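The Sock Clause

By the time I joined, the club had already voted, and I was shown to the bench the way you are shown to a pew. The robot was called Amadi. It was going to hang laundry. Two arms, one table, a hanger on a string, and a whiteboard that said 2000 in green marker, with nothing beside it to tell you two thousand of what.

"Socks," I was told, when I asked. "By August."

I had spent most of my working life repairing dryers for Brement, who made a dependable machine and a terrible door latch, and I had opinions about laundry. I kept them to myself for nearly ten minutes. Then I asked how long a sock took. A very young man with solder burns on his thumb said it depended on the sock.

I pulled up a stool on the left side and watched the screen, where the picture from the wrist came through.
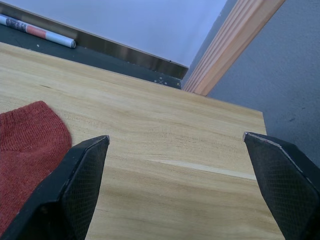
Galevora Makers' Club, Laundry Group

It is a strange thing to look at a table from down between the fingers. I had not expected that. The grain of the wood looked like a plowed field, and the red knit at the side was big as a hill. You could see how a machine might lose its way in there. I said so, and it was taken as a compliment to the machine, which I let stand.

"It has to find the cuff," said the woman at the keyboard. "Once it knows the cuff, the rest is just geometry."

I have heard that sentence before, with other nouns in it. At Brement it was the latch. Once we had the spring right, the rest was just plastic.

She started the run and we all leaned back, though the arms could not have reached us. The left one went out over the table, stopped, and seemed to think better of it. It tried again a little lower. The young man was holding his breath. I looked at the clock over the door, which I admit was unkind, and when I looked back the fingers had shut on air, very firmly, and were carrying it up toward the hanger with great care.

"That's a grasp," said the young man.

"A grasp of what?" I said.

He typed something into the log. I leaned over and read it. Attempt 1223, partial.

I went home that night and hung my own wash on the porch. It took me the length of one song on the radio, with the last sock going up in the ads. I meant to stay home the next week. My neighbor was having his roof done, though, and the hammering drove me out, so I went back.

They had changed the plan. The left arm would take hold of the sock and the right one would come across and help, the way you do with a fitted sheet. I thought this was the first sensible idea anybody in that room had had, and I thought it would fail. I said only the second part out loud.

"Seventeen dollars," said the woman at the keyboard.

"What?"

"That's what's in the coffee jar. I'll put it up against you bringing in one of your old Brement latches. For the wall."

I shook on it. I don't bet as a rule, but I don't lose latches either. 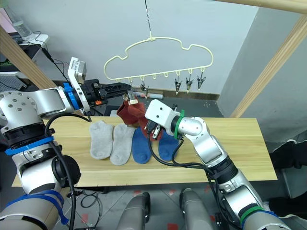
It was slow enough that I had time to change my mind twice. The red sock was up off the wood, and there was an arm at each side of it, and the motors made a small complaining noise like a refrigerator in another room. Nobody had coffee. The young man had taken his hands off the desk altogether and was sitting on them.

"It'll drop it," I said.

"Probably," said the woman.

I noticed I had moved my stool. I had it right up against the tape, and I was leaning to the left, as you lean in a car when somebody else is taking the corner too fast. My own fingers were pinched together in my lap. I was holding up a sock that wasn't there, which put me level with the machine on its first night.

"What happens with a wet one?" I said. "A wet one's twice the weight."

"We haven't done wet."

"You're building a thing to hang laundry and you haven't done wet."

"Would you be quiet a minute?" said the young man, not rudely.

So I was quiet a minute. The latch was in my coat pocket, wrapped in a paper towel. I had brought it with me from the house that evening, before there was any bet to lose, and I have never come up with a good account of why. I put my hand in and held on to it and watched the clips.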